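Maintenance of the Gripper Cell in the Teaching Laboratory
Project report, second part
Authors: Čestmír Dvořáček and Sugeng Sutanto

3. Replacing the fingers

When we took over the cell in October, it was already used by two other groups. It had no service book, only a sheet of paper from the Laruvow project with the names of the programs. Our task was to keep the cell working during the semester and to write down each repair, so that the next students can continue.

The first fault was in the closing of the gripper. The fingers closed fully in the air, but with an object between them one finger arrived later than the other. We first suspected the drive and lost two afternoons with it. The real reason was a worn screw hole in the old finger, which let it move a little on its holder. We ordered a new pair of yellow fingers from Lileck for 945 crowns and mounted them with the same screws.

After mounting, the zero position must be set again. We close the fingers slowly by hand command, read the value, and save it in the file of the cell. The old value was 499 and it was no longer correct for the new fingers.

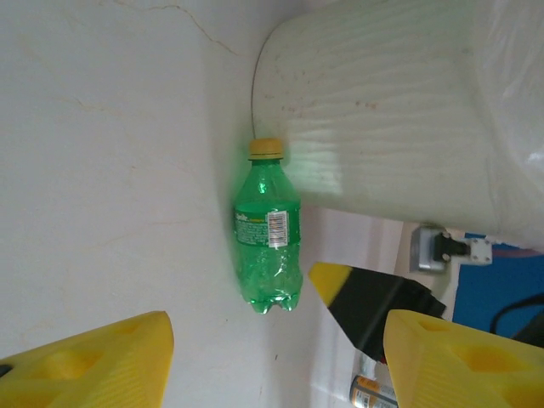 3.1 Test with a soft object

For checking the grip we chose a small green soda bottle with a yellow cap. The plastic is thin and already creased in the lower half, therefore too much force is easy to notice. The wrist camera looks between the two fingers, and we place the bottle upright in the gap before the arm moves forward.

The closing force was reduced in small steps, until the bottle was held without a new crease. Then we ran 8 cycles of lift and return in a row. In the sixth cycle the bottle turned slightly, but it did not fall. We think the label is more slippery than the bare plastic – this should be tested separately.

3.2 Cables and regular care

Cables near the arm are checked every Monday with the power off. We look for rubbed places and pull gently on each connector. The fingers are wiped with a dry cloth, also inside the pockets, where dust collects. According to our plan the screws are tightened again after about 3000 cycles.

The log is kept in the Plalness folder. The last entry is from April 6, 2020, and the spare screws are in the drawer marked Tambunan.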